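Motow Panel, Light Wood Finish

The Motow is a flat panel for desks, shelves and low storage. It has a pale wood surface and plain square edges, and it goes with most of the frames and brackets in the Prirau range. We sell it as a single panel with no legs or fittings.

Every panel has its own grain. On some it runs close to straight from one end to the other. On others it opens into long arcs, with a darker looped band toward one side. We do not sort panels by pattern, so if you are ordering two or more for the same wall, lay them side by side before you drill and decide which way round each one goes. 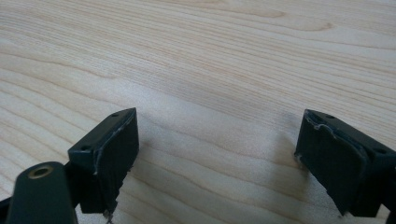 Can I use the panel without putting a finish on it?

For a shelf or a desk in a dry room, bare is fine. For a kitchen, or anywhere people put down cups, use two coats of clear matte varnish and sand lightly between coats. Oil also works but turns the surface a little more yellow. Do both faces, or the panel may bow.

Length: 80 cm
Depth: 30 cm
Surface: pale, visible grain, sold unfinished
Item number: 303
Supplied: one panel, flat packed with card corners

Cutting: use a fine-toothed blade and put masking tape over the line. The panel can be shortened at either end. If you want it cut before delivery, the Plislow shop does straight cuts at the counter, up to five per order. Cut panels cannot be returned.

Cleaning: dry cloth for dust. Pencil marks come off a bare panel with a soft white eraser. Do not use scouring pads or soak the surface. Once varnished it can be wiped with a damp cloth and mild soap.

The color will deepen in sunlight. Move lamps and boxes now and then during the first months so they do not leave a lighter patch.

The deeper version of this panel is out of stock until March. Orders already placed for it will be kept open.

Page updated 2019-11-30

13 shares | 5 comments

Related items
Prirau shelf bracket, pair
Prirau desk frame, low
Abbasi clear matte varnish
Abbasi sanding block, fine
Motow edge strip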